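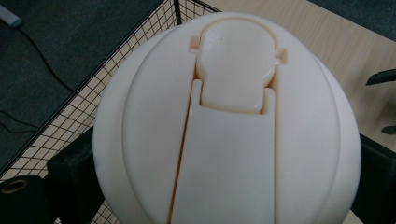
Fig. 1. Cream plastic dome with raised tab.

Week 6: Reading a ceasefire report

Monitors count violations. Armies count them too, and the totals rarely meet. In the Rastside case the two sides logged 1,240 breaches between them in June, and each side had committed almost none.

Three terms to know before the seminar:
Line of contact - where the troops are.
Buffer zone - where the troops are supposed not to be.
"Harassing fire" - shooting at you, as described by someone standing further back.

Read Chege, chapter 5, on who gets to write the first press release. Skip the appendix unless you enjoy map references.

Bring one ministry statement and underline every verb with no subject. Send it to Mereana Hinds by 11 a.m. the day before class.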